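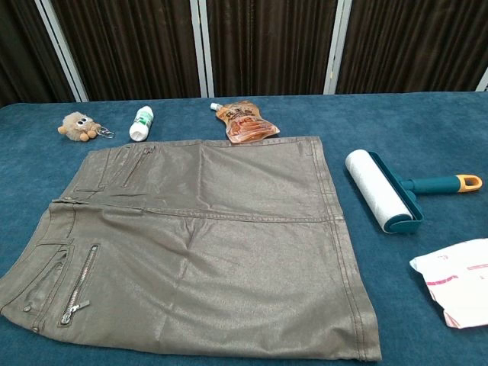 # Folding a Short Coated Skirt Without Creasing It Forever

Coated denim remembers everything you do to it. Fold it carelessly in September and you'll be wearing the evidence in March.

1. **Clear a table and put something soft on it.** Felt is ideal. A bare glossy top lets the skirt slide off while you're admiring your work.
2. **Close every zipper, including the decorative ones.** Metal teeth left open will chew on whatever is stored next to them.
3. **Lay the skirt flat and smooth it with your palms**, waistband to hem. Small ripples are fine. Do not reach for the iron; Garnet Chan did, and now owns a very shiny iron.
4. **Fold once, lengthwise**, with tissue inside the fold. Keep the fold clear of rivets and zipper pulls, or you'll get a nice little dent in the shape of each.
5. **Roll loosely from the waistband.** If it looks like a burrito, loosen it.

Store it on top of the pile. Sweaters weigh more than they let on. If it comes out wrinkled anyway, hang it in the bathroom during a shower and leave it for 48 hours, or wear it and sit down a lot.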